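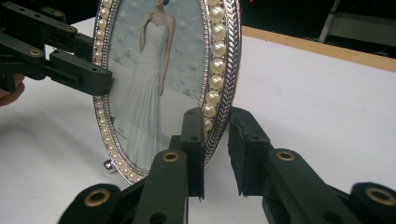
PART TWO: CARE OF HAND-HELD TOOLS

Chapter 6
Finger Pads and Linkage Joints

The two-finger hand-held gripper has few parts, and most of its faults begin in two of them: the pad at the fingertip and the joints in the links behind it. This chapter covers the inspection, cleaning and replacement of both. The electrical side is left to Chapter 7.

A foam pad wears first at its edges, which become ragged while the face is still sound. On a flat block this matters little. On a curved metal border with beads or pearls set into it, such as that of an oval picture frame, the contact area is small and a worn edge can let the object turn between the fingers. Pads are therefore judged by their edges as well as their faces.

The links are black plastic, with brass eyelets at the joints. Play in a joint shows as sideways movement at the tip. It should be measured with the fingers open and again with them closed, and the larger reading entered in the log.

The service interval used in this book is that of the Trirotstead workshop: pads are inspected every 523 closures and joints every 3000. Where grippers are used in pairs, both are serviced together, even if one has done less work. Pads are changed on both fingers at once, so that the tips meet squarely.

Section 6.1 deals with removing the old pad from a Flestura tool. Readers using the Rees pattern should begin at Section 6.2, as its pads are fixed from behind.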